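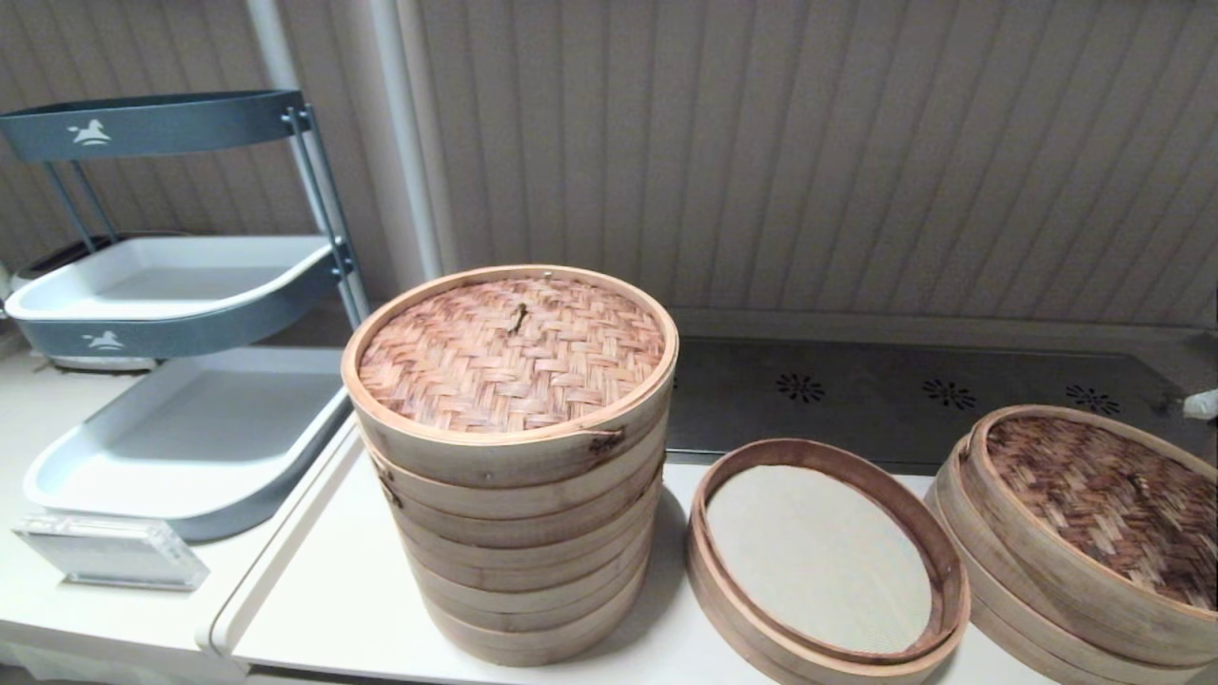

Cestos de bambu para cozinhar a vapor Hikov: a minha opinião depois de seis meses

Escrevo esta avaliação em português, que não é a minha língua materna, por isso peço desculpa antecipada por alguma frase menos natural. Comprei os cestos em outubro, na loja Drarcombe, e desde então uso-os quase todas as semanas. Penso que já tenho experiência suficiente para dar uma opinião justa.

Primeiro, o preço. Paguei 147 reais pelo conjunto, com a tampa incluída. Não é o mais barato que existe. O meu amigo Hakim Kusuma comprou uns mais económicos numa feira e a tampa dele começou a abrir no segundo mês. A minha tampa continua firme. É de bambu entrançado na diagonal, com tiras mais claras e outras um pouco avermelhadas, e tem no meio um pequeno nó escuro. Eu gosto muito deste trabalho, parece feito com paciência. O nó é pequeno demais para servir de pega, e com a tampa quente eu levanto sempre pela borda, com um pano.

O bambu dos lados é claro e sem verniz. Para mim isto foi importante na hora de escolher, porque não quero verniz perto da comida quente. Na primeira vez deixei tudo de molho e depois aqueci os cestos vazios durante vinte minutos. O cheiro a bambu era forte no início e desapareceu depois de três ou quatro utilizações.

Agora o encaixe. Os andares assentam uns sobre os outros, mas não ficam perfeitamente alinhados. Quando faço uma pilha alta, algumas juntas saem um pouco mais para fora do que outras. Escrevi ao vendedor e respondeu-me a senhora Mawar Purba, muito simpática, que disse que é normal neste material. Na prática, perde-se algum vapor, e a comida do andar de cima demora mais. Eu resolvo assim: troco a ordem dos cestos a meio do tempo. Quem quer um encaixe exato deve comprar uma panela de vapor em inox.

Uso no fundo do cesto uma rede fina, de cor bege, que também comprei à parte. Antes usava folhas de couve, como fazia a minha avó, e papel com furos. A rede é melhor para os pãezinhos recheados, que não colam quase nada. Para os raviólis de massa fina ainda ponho um pouco de óleo com o pincel. Lavo a rede à mão, com água morna, e penduro para secar.

Sobre a limpeza: nunca na máquina. Passo uma escova macia, sem detergente, e deixo secar ao ar, com os cestos separados. Uma vez guardei-os ainda húmidos dentro do armário e apareceram 2 manchas pequenas de bolor. Esfreguei com vinagre e saiu, mas a marca ficou.

O que menos gosto é o espaço que ocupam. Uma pilha inteira não cabe na minha prateleira, então guardo em duas mais baixas. Também gostava que viesse uma folha de instruções em português. A que veio na caixa tinha só desenhos, e num deles não percebi se a água devia tocar ou não no cesto. (Não deve tocar.)

Pontos positivos: tampa bem feita, bambu sem verniz, a comida não fica molhada por cima.
Pontos negativos: alinhamento irregular, secagem demorada, instruções fracas.

Classificação: 4 em 5. Comprava outra vez, e a minha irmã já pediu um conjunto igual para os anos dela.

Melur Chin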